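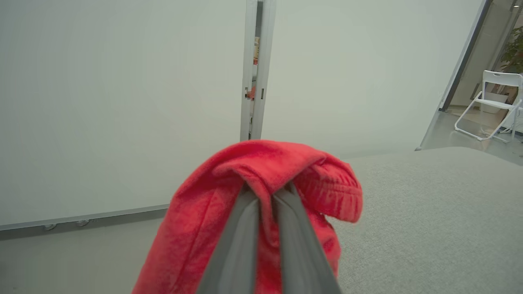 Handout 4: Rules for gripping soft goods
Course: Handling of Textiles with Two-Finger Grippers
Instructor: Waraporn Rojanasak
Lab hours assistant: Fulgencio Chávez

4.1 What we mean by a good grip

In the first three handouts the parts were rigid, and a grip was good when the part did not move between the fingers. With cloth this definition is too weak. The piece always moves, it hangs down on both sides and it changes its form with every motion of the arm. The red piece with the ribbed edge is held by one fold between the two fingers, and the rest of the cloth is free. For this course we call such a grip a "single fold grip". It is the normal case, and the rules below are written for it.

4.2 Rules before the grip

a) Choose the fold, then choose the approach. Students often do this in the opposite order and the fingers arrive flat on the cloth.
b) Fingers must be clean. Wipe them at the start of every session, also when the group before you says it was done.
c) Ribbed parts (cuffs, hems, collars) stretch in another way than the body of the garment. Do not mix the two in one fold during graded trials.
d) Speak the word "closing" before you close the gripper. Your partner answers "clear". If there is no answer, you wait.

4.3 Rules during the lift

Lift straight up first, and only then to the side. The cloth must be free from the table before any side motion starts – this is the rule most groups lose points on. If a corner is still lying on the surface, it will pull on the fold and the grip becomes unknown to you.

Keep hands away from hanging cloth. It looks harmless, but a sleeve can catch on a finger or on a watch. Long hair is tied, and lanyards stay in the locker.

Do not correct a bad grip in the air. Lower, open, go back, begin again. The trial is written down as a failed one and this does not reduce your grade.

4.4 What to write in the log

For each trial: garment number, place of the fold (body, edge or ribbed part), finger opening at the start, result. Results are only "held", "slipped" and "stopped by operator". Please do not invent other words. Last term we collected 1,536 trials and 329 of them could not be used, in most cases for a missing garment number.

Minimum for each group is 12 trials per garment. The log of the Grodholm group, made by Hazel Quintanilla and Leopoldo Magaña, is on the shelf near the printer and you can take it as a model.

4.5 Stop conditions

Stop the arm immediately when:
– a person enters the marked area
– cloth touches the wrist joint or a cable
– the partner says "stop", for any reason or for no reason

After a stop both partners must agree before the restart. The person who stopped is the one who releases.

Reading for next time: the chapter on seams and double layers. Bring one old garment of your own, without buttons.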